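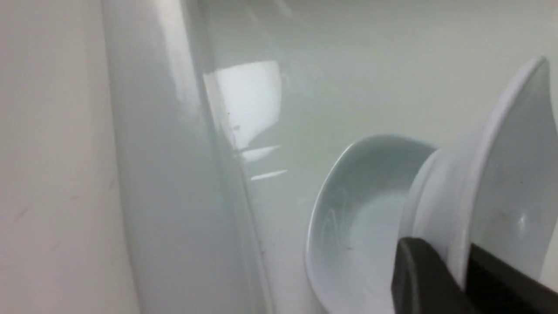 How long should a bathroom be left before the fittings are sealed to the wall?
One full day after the last coat of paint, and two if the window has been kept shut.

Lempi Sjöberg had written this rule herself, in May, for the tenancy manual at Sirville, and on Sat 31 December she was obliged to follow it. Flat 23 had been painted on the Friday. The new tenant was due at noon on the second. She set her bag on the landing, switched on the light and began the inspection sheet.

Walls: cream, matt. Scuffs to be noted and left unless wider than 3 mm. She noted them.

White surfaces: to be washed with Catent, diluted, applied with a soft cloth from the top down, rinsed twice. She mixed the solution in the bucket and started. The work took 42 minutes. A speck near an edge would not lift with the cloth, so she used a thumbnail, which the manual did not permit.

Items left by previous occupant: the sheet gave one line for these. She wrote "dish, white, small" and then stopped. The column beside it offered three entries: return, store, dispose. The previous occupant was a Mr Nurmi, who had lived in the flat for most of his working life and had left no address. Return was therefore not available. Storage was charged by the shelf, for up to a year, to an account that had been closed.

She turned the dish over. There was no maker's mark. She washed it in the same solution as everything else, rinsed it twice and dried it on her sleeve.

At four o'clock the office telephoned to ask whether the flat could be signed off before the holiday. She said that the sealant could not go on until the evening. The office said that Serkon, who held the contract for sealant, did not work that evening. She said she had a tube in the car.

The bead was laid at ten past seven, in one pass, and smoothed with a wet finger. Fireworks had begun somewhere past the railway, too early. She opened the window a hand's width, as the curing instructions required, and waited on the edge of the bath with her coat on.

Before leaving she completed the sheet. Under items left by previous occupant she struck out all three entries, wrote "in use" and put her initials beside it. The soap went in the dish.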